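Trimis Drawstring Pouch, Black, Medium
Usden Bag & Cord — Everyday Pouches

Item no. 2470
In stock, usually packed the next working day

We have been making small bags at Usden since 2009, and if you had told us back then that the plainest one in the catalog would end up being the one people write to us about, we would have laughed and gone back to the zippered cases (which were very handsome, and which hardly anybody bought). The Trimis is a simple fabric pouch with a cord at the top. You put your things in, you pull the cord, and you get on with your day. People keep chargers in it, and dice, and knitting markers, and the little bits that come with a sewing machine, and one lady wrote to us that she has hers full of seed packets and hangs it on a nail by the back door.

The cloth is a midweight cotton that we wash before cutting, so it won't surprise you by coming out of the laundry a size smaller. It starts out a touch stiff and gets softer the more you handle it. We like it best after a month or two in somebody's coat pocket, when it has lost its crease from the mailing envelope and starts to feel like it belongs to you. 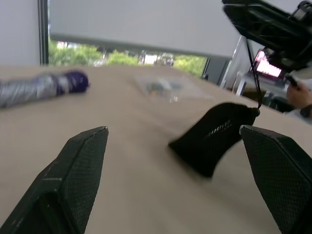

Marisol's Mending Basket asked whether the cord can be swapped out for a thicker one, because her mother's hands are stiff in the mornings and a thin cord is hard for her to get hold of. Yes, it can, and we were so glad to get the question! Tie or tape the end of the new cord to the end of the old one, pull gently until it has gone all the way through the channel, and knot it off. The channel takes a cord up to about twice as thick as the one we fit. If you'd like us to do it for you, leave a note when you order and we'll put in the heavier Kiani cord at no charge. It's a soft, round braid and a good deal kinder on the fingers.

Sizes

The medium is the one on this page, and it's the one we'd steer you to if you're not sure. It will take a pair of glasses in a soft sleeve, or a deck of cards with plenty of room left over, or a phone charger with its cable wound up. The small is better for jewelry and coins. The large is really more of a shoe bag, and we sell most of those in the weeks before summer camp.

All three lie flat when they're empty, so you can tuck a few in the lid of a suitcase and forget about them until you need one.

About the cord

We get our cord from a small mill in Ovbridge, and we've stayed with them through a couple of price rises because the stuff simply holds a knot. Slippery cord is the ruin of a good pouch. You pull it shut, you drop it in your bag, and by the time you get where you're going your earrings are loose in the bottom with the crumbs. Ours has a bit of tooth to it. It may feel slow to pull the first few times, and then it eases up nicely.
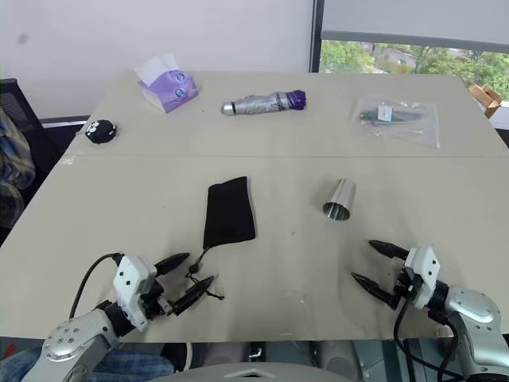 The ends are left a little long on purpose. Some folks like to loop them over a hook or around the handle of a bigger bag, and it's much easier for you to trim a long cord than for us to mail you a new one. If you do trim it, wrap a bit of tape around the spot first, cut through the middle of the tape, and tie your knot before you peel it away.

Washing

Turn it inside out, empty the crumbs, and wash it cold with dark things. Hang it up to dry with the neck pulled open. You can iron it on a medium setting if you care about that sort of thing, though please keep the iron off the cord. The black will fade a shade over the years, and the large fades a bit sooner than the others — we think from being left in sunny cars.

Ordering more than a few

We do quite a lot of these for weddings, craft fairs and school clubs. Packs of 40 and up come at the bulk price, folded flat, with the cords already threaded and knotted. Please give us a little extra notice in the spring, when the sewing room is at its busiest. For orders over 50 we're happy to mail you a single pouch first so you can try your favors or game pieces in it before you settle on a size.

Returns are fine on unused pouches, with or without the paper band. Shop phone is answered mornings, and never on a Sunday.

Goes well with: Kiani Replacement Cord, Trimis Small, Trimis Large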